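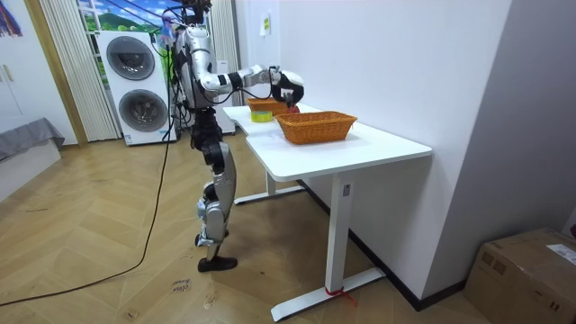 Last updated: July, 12 noon

The Swimming Lesson

Duygu had read every single page of the Julldale Lido notice board before she dared to look at the water, and oh, the water! It was green and gold and ridiculously bright, and it went on for ever.

"It's 24 metres," said Necati. "They ran out of tiles."

He was her grandfather's oldest friend and he had promised to teach her to float, although he was wearing a cardigan.

"You first," said Duygu.

"I taught your mother from the side. I taught Canan Güler from the side, and she swam to Gindadow and back with a sandwich in her hat."

"She didn't."

"Cheese!" said Necati, delighted. "Cheese and pickle, and bone dry when she landed. Ask anyone in Julldale."

So Duygu went down the steps, one, then another, and the cold came up over her knees like a shout. She gasped and laughed and gasped again. A swallow went skimming past, so low that it left a line on the surface, and she wanted that more than anything, to be held up by so little.

"Now lie back," he called. "Ears under. Look for the moon."

"It's the middle of the day!"

"Then you'll have to look hard, won't you?"

She lay back. The whole noisy afternoon went soft, the radio and the babies and Necati's voice, and there was the sky, enormous, with nothing in it at all. She looked and looked. Her toes came up by themselves, all ten of them, pink as prawns.

And over the roof of the changing rooms, thin as a fingernail, she found it.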